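About Flira

Flira sorts, cleans, folds and resells secondhand sportswear. Basketball jerseys mostly, some soccer, a little hockey when it comes in. We also take in team kits from schools and amateur clubs that want them washed, checked and put away properly between seasons. That side of the work started as a favor and now pays a good part of the rent.

We don't have a mission statement. We wrote one once, for a grant application, and it had the word "circular" in it four times. The grant went to someone else and the statement went in a drawer.

Who we are

Flira was set up by Birutė Strazds and Inese Kuusk. Birutė had spent years in the returns department of a mail-order company called Adomaitis, where she learned what happens to most clothes that come back in the post. Inese ran the costume store at a theater and can get nearly anything out of nearly any fabric, though she will tell you there are two kinds of stain she won't promise on, and deodorant is one of them.

There are 7 people on the floor now. Two sort, three fold and check, one does repairs, one does the listings. Everybody does packing on Fridays.

What we think about secondhand

A lot of companies in our line will tell you that buying a used jersey saves the planet. We would like to see the arithmetic. If you buy one used jersey instead of one new one, fine, that probably counts for something. If you buy three used ones because they were cheap and wear none of them, we have sold you three jerseys and moved some polyester from our shelf to yours. We are happy to take the money but we are not going to call it a good deed.

We are also doubtful about the word "vintage." Sellers put it on anything with a faded number. We put a decade on a listing only when there is a label inside that supports it, and if the label has been cut out we say so and leave the decade off. This costs us sales. A shirt marked "age unknown" sits longer than the same shirt marked "90s," and we have watched it happen often enough to be annoyed by it.

The same goes for "authentic." We can tell you whether the numbers are printed or sewn, whether the trim is original to the shirt, what the tag says, and how the stitching looks from the inside. We can't tell you who wore it. If a seller tells you who wore it, ask how they know.

How a jersey gets through the building

It comes out of the bag and gets laid flat, back side up first. Most buyers look at the number before they look at anything else, and the number is where the trouble tends to be. Old printing cracks along the folds, and a crack that you can't see on a hanger shows up quickly once the fabric is flat and you lift one side of it a little.

After that we go around the edges. Armholes and hems get more wear than the body does, and on a red shirt with white trim the white is where every bit of handling ends up. We lift the trim, look at both sides of it, and follow the stripe along to see if it has bled into the white. Red does that. There are products that claim to reverse it and Inese has tried most of them.
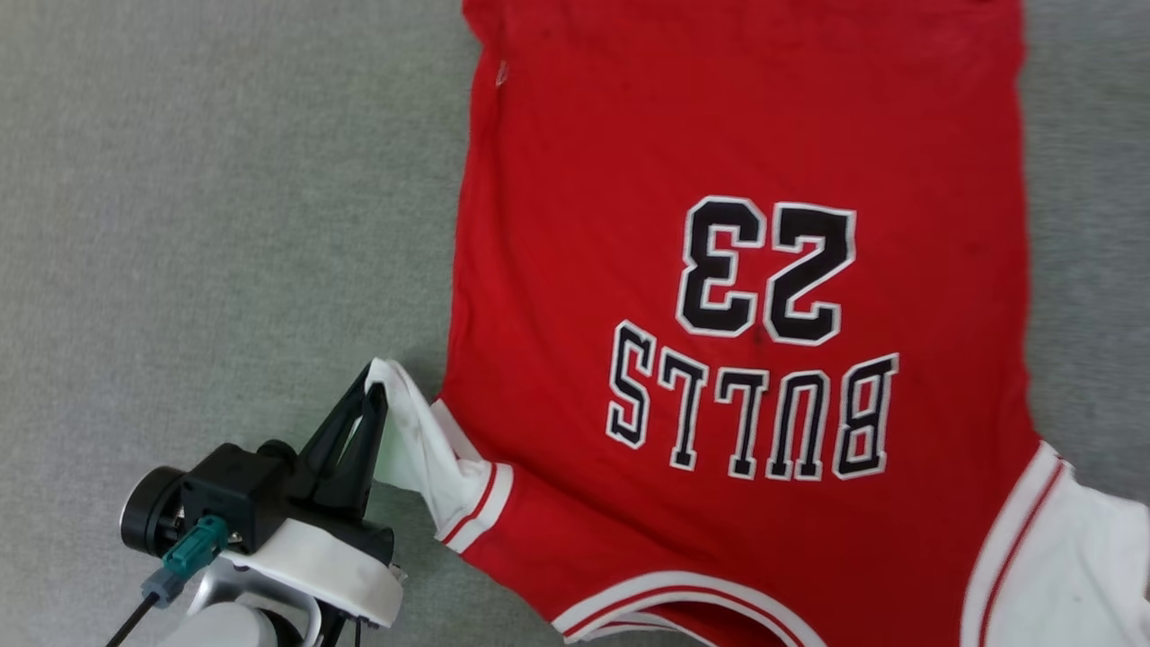
Then the shirt is turned over and the front gets the same treatment, and a grade is written on the ticket. We use four grades. We used to have six, but when we had two people grade the same rack separately, they agreed on so few of them that the extra two grades were plainly decoration. With four they agree most of the time, and when they don't, the lower grade goes on the ticket.

Folding comes last. We fold jerseys in thirds with the sides in, so that no crease runs through the middle of a number if we can help it. On wide double digits we can't always help it. Folding software exists, and folding boards exist, and a firm called Bretia once sent us a very nice brochure about a storage system with 72 compartments. We still use shelves. The shelves were here when we moved in and they hold shirts.

The club kits

If you are a coach or a school and you want your team's kit looked after, we can collect it in bags or you can drop it off. Please empty the bags first. We have returned mouthguards, house keys, one retainer and a great many single socks, and we would prefer to stop.

Each set is laid out, checked against your list, washed according to what the labels say, mended if you've asked for mending, and folded by size. You get a sheet telling you what is missing and what is on its way out. Some clubs don't like the second part. A shirt with a thin patch under the arm will go at some point in the season, and we would sooner write it down in January than have you ring us about it later.

In our last full year we handled 631 club shirts and replaced 32. We give you those two numbers because people ask, and because "hundreds of happy clubs" doesn't mean anything. We don't know how happy they were. Most of them came back.

What we don't do

We don't remove team names or numbers. We don't reprint numbers on old shirts. We don't do rush jobs before playoffs, and we've heard all the reasons. We don't buy by weight, and we don't take anything that arrives in the same bag as shoes.

We don't run a loyalty program either. Posterier, the agency that built this website, was keen on one, with points and a little badge. You would have had to buy eleven jerseys to get anything off the twelfth, and we couldn't think of a person who needed twelve jerseys.

Visiting

The sorting floor isn't a shop, but you can come and look at graded stock on weekday afternoons if you write first. There is one mirror. Returns are accepted within two weeks if the shirt isn't as listed, and if we got the grade wrong we pay the postage both ways.

Page last updated March 2026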